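4.2 작업면 격자와 그릇 겹치기

솔직히 처음엔 작업면에 테이프를 붙이는 일이 이렇게 오래 갈 줄 몰랐어요. 카메라 보정이 조금만 틀어져도 손목 쪽 영상과 고정 카메라 영상에서 좌표가 서로 어긋나는데, 민무늬 표면에서는 그걸 눈치챌 방법이 거의 없거든요. 그래서 저희는 파란 테이프를 가로세로로 붙이고 교차점을 기준점으로 썼습니다(그림 3).

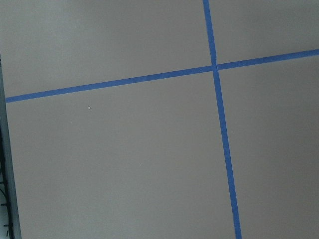
그림 3. 손목 카메라로 본 작업면의 테이프 교차점.

그림 3에서 두 줄이 살짝 기울어 보이는데, 저희 방법은 이 기울기를 그대로 씁니다. 두 줄의 방향을 각각 직선으로 맞춘 다음 교차점을 구하고, 그 값으로 손목 카메라의 회전 오차를 바로잡는 식이에요. 작은 흰 점 같은 것들은 직선 맞춤 단계에서 걸러냅니다. 처음에는 Kumudini Kanagaratnam이 제안한 대로 모서리 검출기만 돌려 봤는데, 교차점 옆 테이프 윤곽이 고르지 않으면 결과가 자꾸 튀더라고요. 직선 맞춤으로 바꾸고 나서야 마음이 좀 놓였습니다!

보정이 끝나면 바로 그릇 과제로 넘어갑니다. 격자 한 칸에 민트색 그릇을 두고, 그리퍼가 하늘색 그릇의 테두리를 집어 그 안에 포개는 동작이에요. 시연은 모두 300회 모았고, 그중 17회는 관절 기록이 빠져 있어서 학습에서 뺐습니다. 제일 까다로운 건 역시 내려놓기 직전이에요. 아래 사진처럼 하늘색 그릇이 민트색 그릇 안에 일부 들어간 자세에서는 두 테두리가 가까워서, 고정 카메라만으로는 높이를 가늠하기가 꽤 어렵습니다(저도 화면만 보고는 자주 틀려요). 그래서 이 구간에서는 손목 영상의 가중치를 더 높였습니다. 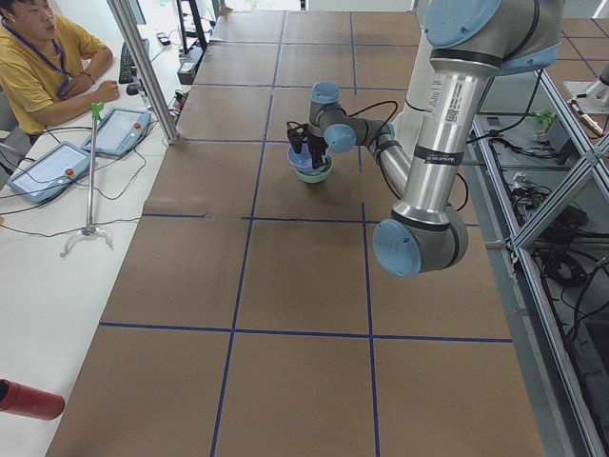
4.3 격자 간격의 영향

다음으로 테이프 간격을 바꿔 가며 같은 과제를 되풀이했습니다. 간격이 너무 넓으면 손목 카메라에 교차점이 하나도 안 잡히는 순간이 생기고, 그동안은 직전 보정값으로 버텨야 해요. Hammad Mengal과 저는 시야에 교차점이 늘 하나는 들어오는 간격을 골라 이후 실험에 썼습니다.

문의: Cikico 연구팀 | © 2019 Cikico | 맨 위로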